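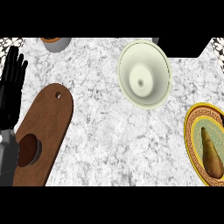 Pramila Uniyal wrote in to ask whether the Drokadent 69 would hold a long lens steady in portrait orientation, as her last ball head crept downwards during exposures of several seconds. It will, provided the main clamp is tightened before the friction dial is backed off.

Drokadent 69 Ball Head
Posted in December by Yusri Hidayat

The Drokadent 69 is a mid-sized tripod head for landscape, bird and studio work. It replaces the earlier Trotlow head, which remains available as a spare part only. The ball is machined aluminium with a hard anodised surface. It is not greased at the factory and should not be greased by the owner. Oil on the ball reduces holding power and attracts grit.

There are three controls. The large knob locks the ball. The dial set into its face sets the minimum friction, and should be adjusted with the heaviest lens fitted. The small knob at the base locks the pan movement independently of the ball. The panning base is marked in degrees, with a longer line at every fifteen.

The housing has 2 drop notches, placed on opposite sides. With a lens that has its own tripod collar, leave the head upright and rotate the lens in the collar. The notches are intended for bodies without a collar, and for short lenses.

Height with clamp: 123 mm
Clamp: screw type, takes standard dovetail plates
Tripod thread: 3/8 inch
Spirit levels: 2
Supplied with: one camera plate, one hex key, cloth bag

The camera plate has a rubber facing. Some users prefer bare metal, and a plain plate can be ordered separately from Grurnby. Lens foot plates are not included.

After use near salt water, wipe the outside with a cloth dampened in fresh water and dry it before packing. Do not hold the head under a tap. If the pan movement becomes rough, return the head for service; the base bearing is not user-adjustable and the retaining ring needs a special tool. Repairs are handled by Bajpai, and parcels should be marked for Vikas Bajpai with a note of the fault.

The older Trotlow plates fit this clamp. The Trotlow quick-release lever does not.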